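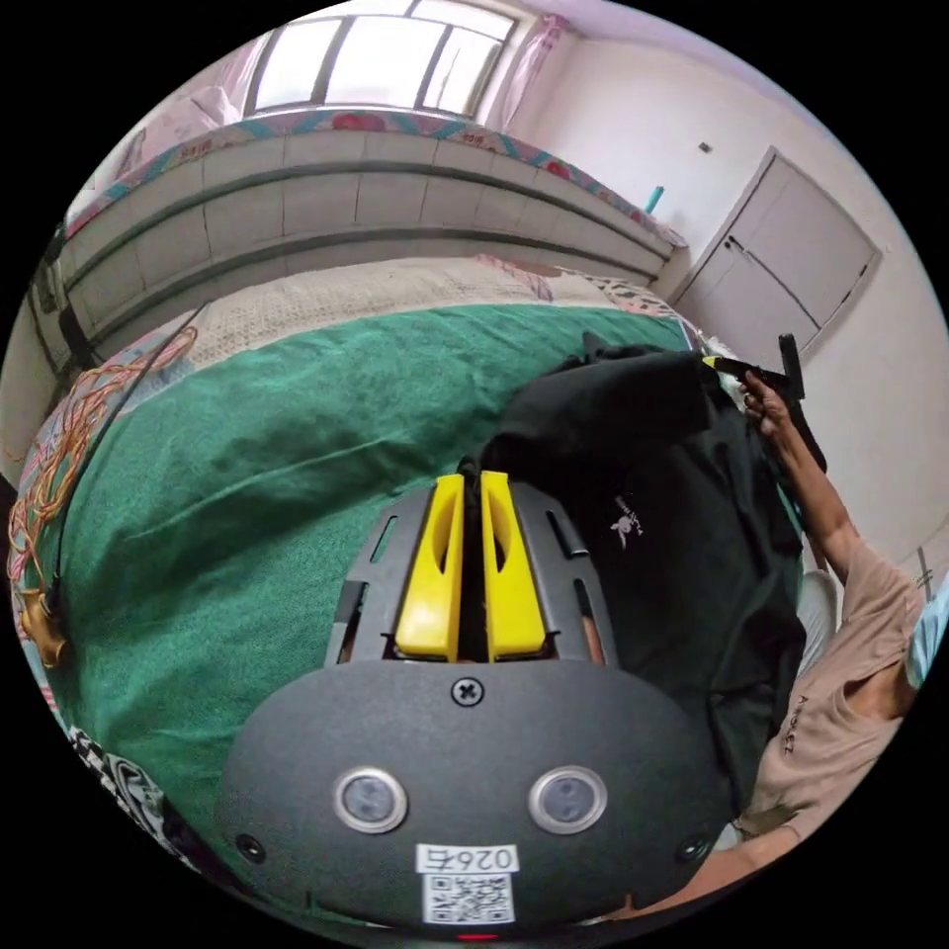 Soft goods, bed station, Whitelaw room
October 14, 2020

Continued with the black things. Everything black and soft has been going into one pile since May and the pile had reached the point where it slid off the shelf by itself. Moved the lot to the bed station so we could spread it out and look at it properly.

The bed is the right height for standing on either side but the dark cover is a bad choice under black fabric. You lose the edges. With the piece bunched up you can't tell a hem from a crease until you have a hand on it. Would like a plain light sheet for the next session. There is one in the Gurkeck cupboard, second shelf, with the curtain samples.

The black one with the small white print (little cartoon-type figure, a few letters above it) was the most awkward to deal with as a heap. The print is the only thing on it that shows up from a distance, so I used it as the reference point. Find the figure, turn the piece until the figure is upright, then work outward. I would do it that way with any dark item that has a mark on it. The plain ones need a bit of tape or a clip put on at the start or you end up going over the same side twice.

Order of work that gave the least trouble:

Lift first, sort out after. Pulling a heap flat across the bed drags the underside into folds that then have to be taken out again. One person takes hold high up and lets the rest hang for a moment, the other steadies the low part against the cover. Put it down again in one movement.

Leave the small creases. I wasted time on these in the first part of the session. The soft stuff creases again as soon as it is folded, and the log only asks for size and marks.

Large folds go away from you, then one across. If the piece is thick at one end, the thick end goes to the bottom of the stack. Stacks with the thick ends all on one side lean and then fall over, we have been through this with the towels.

Print goes outward on the last fold. This is new. Before, we folded prints to the inside to protect them, and then had to open everything up to find out which one it was.

Shelf and crates

The Funero shelf takes four folded stacks per level if the crates are out, and three if they are in. I left the crates out on the top two levels. The lower levels keep their crates for loose straps, drawstrings and the odd sleeves that belong to nothing. The Utilik crates have a lip on the inside that catches knit fabric. Found a pulled thread on a gray item that I think came from this. Ran tape over the lip on two of them. The others still need it, and the tape is now nearly finished.

Relabeled the front of the shelf. Old labels said "dark", "dark 2" and "misc dark", and I could not tell you what the difference was. New ones are "black, printed", "black, plain" and "dark, other color". Navy goes into the last one. There was some discussion about navy. Hold it against the cover by the window and if you still can't decide, put it under "dark, other color" and move on.

Log

Item 843 is in the book twice, once as a bag and once as a shirt, in two different pens. It can't be both. I have crossed out neither, because the item itself was not in the pile. If you find it, write down what it is and strike the wrong line. I also think we should stop writing the type from memory at the end of the day. Several of the black entries just say "bag or top?" and that is no use when you are looking for something to test a fold on.

Suggested line for each item, to be written at the bed: number, type, longest side in cm, print yes or no, where the print is, thick end yes or no. I tried it and it takes up to 20 seconds once the piece is flat. Longest side over 100 goes on the hanging rail and stays off the shelf. Anything under 60 can be folded once only, more folds than that and it turns into a lump that rolls.

Masks on for the whole session as usual, both sides of the bed. The clean ones are in the box by the door and the box is low.

Things that went wrong

Lint. The cover sheds and the black fabric takes all of it. Brushed the cover down before starting and again halfway, and it was still bad by the end. The sticky roller works but it also lifts the edge of older prints – so keep it off the print and go around by hand.

Lamp. The desk lamp on the left throws a hard shadow when someone leans in from the right, and then black on black turns into one shape. Turning the lamp to face the wall was better. Overhead light plus wall bounce is enough for folding. For reading care tags I still carried them over to the window.

Stack three fell over. I had put a slippery lining fabric in the middle of it. Slippery ones to go on top, or in a crate.

For next time

Light sheet from Gurkeck, and try the same fold order on it.
More tape, the wide one.
Tape the lips on the remaining Utilik crates.
Look for 843.
Go through the "dark, other color" level, which has only been moved and not sorted.
Decide what to do about drawstrings. At the moment half are tied and half are tucked in. I prefer tucked in – a tied knot makes a bump three layers up – but the tied ones don't get lost.

The bed was cleared and brushed when I left. Two folded stacks are still on the chair next to the Funero shelf with a paper slip on each, they are logged but have no place yet. Please don't add to them.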